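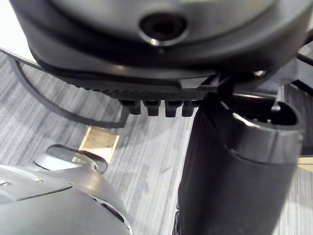
Oktober, 21.40 Uhr

Den Abend mit dem Fußboden im Arbeitszimmer verbracht. Das Regal von Esero ist jetzt leer und von der Wand abgerückt, die Bücher stehen in zwei Stapeln im Flur. Dahinter die erwartete Staubschicht, dazu ein Bleistift und die Garantiekarte der Schreibtischlampe. Karte abgeheftet, Lampe ist seit dem Frühjahr entsorgt.

Fugenmaß entlang der Fensterseite nachgemessen: 12 mm, an der Heizung etwas weniger. Für den Sommer ist das ausreichend, die Leiste deckt es gerade noch ab. An der Türschwelle fehlt der Abstand ganz, deshalb vermutlich das Knarren beim Eintreten. Müsste man aufnehmen und die letzte Reihe kürzen. Vertagt.

Gewischt in zwei Durchgängen, erst mit klarem Wasser, dann mit dem Mittel von Bellon, 95 ml auf den Eimer. Die Dosierung auf dem Etikett ist knapp bemessen, mit der doppelten Menge bleiben aber Schlieren, das habe ich in der Küche schon einmal ausprobiert. Trockenzeit bei gekipptem Fenster eine gute halbe Stunde.

Jhun Dagdag rief zwischendurch wegen der Schleifmaschine an. Er braucht sie erst nächsten Monat zurück. Körnung 120 ist noch vorhanden, 80 muss ich nachkaufen. Dehua hat mir außerdem das Angebot aus Trostham weitergeleitet: 3199 Euro für Abschleifen und Ölen beider Zimmer, Leisten extra. Mein eigener Ansatz liegt bei über 1000 Euro Material und Miete, ohne Arbeitszeit. Die Differenz ist kleiner als gedacht, wenn man die Wochenenden einrechnet. Antwort an Dehua Cui steht noch aus.

Filzgleiter unter dem Schreibtischstuhl erneuert. Die alten waren durchgescheuert, zwei davon bis auf den Kleber. Am Schreibtisch selbst nur nachgezogen – die Schraube hinten links löst sich immer wieder, vermutlich ist das Gewinde im Holz ausgerissen. Mit Leim und Zahnstocher versuchen, sonst eine Nummer größer nehmen.

Das Regal bleibt über Nacht abgerückt. Morgen Leisten absaugen, Kabel neu verlegen, dann die Bücher zurück.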